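Annick Thibodeau has been baking the house loaf at Magbanua for four years, and she still cuts the first one of the morning herself. She does it at the counter by the back wall, before the front of the shop opens, and she eats the heel standing up.

"I want to see the inside before anybody else does," she said. "If there's a tunnel in it, or a gummy line along the bottom, I know what to change for the next batch."

Thibodeau came to bread late. She worked in the office at Kitbridge, a packaging supplier, and baked at home on her days off. A friend passed one of her loaves to the owner of Magbanua, who called her in August and asked if she could make 2 dozen of them. She said yes and then had to work out how. Her oven at home held two pans.

"I baked all night," she said. "I slept in the afternoon with flour in my hair. My husband thought I'd lost it."

The house loaf is a soft sandwich bread made with milk, butter and eggs. She won't give the full recipe, but she will talk about the method. The dough is mixed cold and rests overnight. She shapes it at four in the morning and gives it a long rise in the pan. She doesn't rush that part, even in winter when the kitchen is slow to warm up.

"People pull it too early," she said. "They see it at the rim of the pan and they get excited. Leave it alone -- go make coffee."

Most of our talk was about slicing. Thibodeau thinks a good loaf gets ruined at the cutting board more often than in the oven. She lets hers cool for two hours, uses a long serrated knife from Plerkow, and cuts thick.

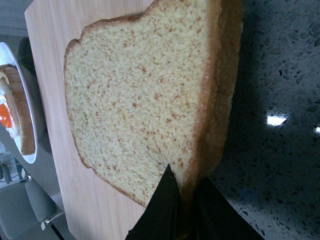 *A thick slice with a speckled crumb and a golden crust.*

"Thin is for the deli," she said. "With this bread you want some height. You want it to push back a little when you bite."

She is also firm about storage. Cut side down on the board for the first day, then into a paper bag inside a plastic one. She doesn't keep it in the refrigerator. If it won't be eaten in time she slices the rest and freezes it flat, and she toasts it straight from the freezer.

The shop sells out most mornings. A second location on Avodley Street was discussed last year and dropped. Thibodeau said she was glad, though she could see why the owner wanted it.

"I'd have had to train somebody to do the mornings," she said. "I will, at some point. My shoulder's not great."

I asked what she puts on it at home. Salted butter, she said, and in summer a tomato. Her husband uses peanut butter and she lets him.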